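4.2 Do floor markings change where people put things?

The claim that painted lines keep storerooms tidy is repeated so often that few authors bother to cite anything for it. The Marikar guidance cites one trial, run over a single August at the Guvbridge depot, in which 84 items were logged and 47 were later found in their assigned zone. There was no unmarked room to compare it with. Staff also knew the log was being kept, and people who know they are being checked tend to put things back.

Our own visits give little reason for more confidence. Of the 10 rooms in the sample, 3 had been relabelled in the month before we arrived, so any effect of the lines is mixed up with the effect of a recent clear-out. Shelving may matter more than paint, but the trial did not record it.
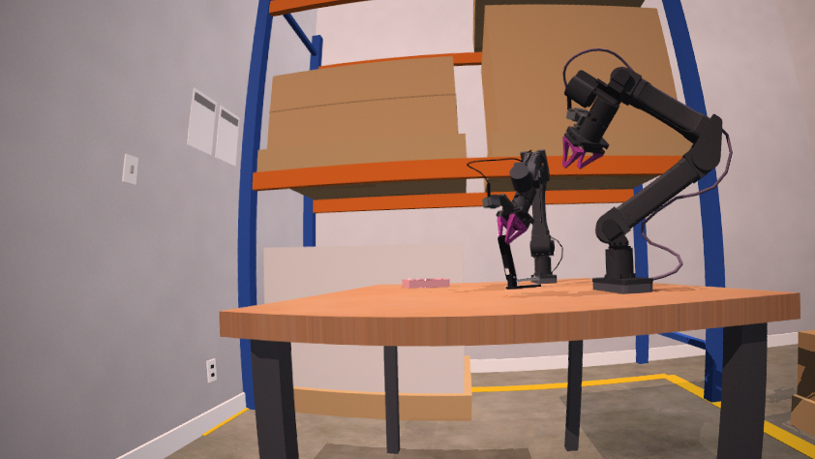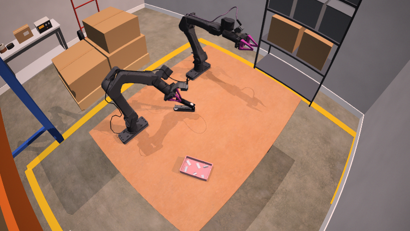 Figure 3. Simulated storage room. The yellow boundary line can be seen in the second view.

Jahangir Siddiqui, commenting on a draft, thought this too harsh: a weak trial is still a trial, and the depot had no second room to spare.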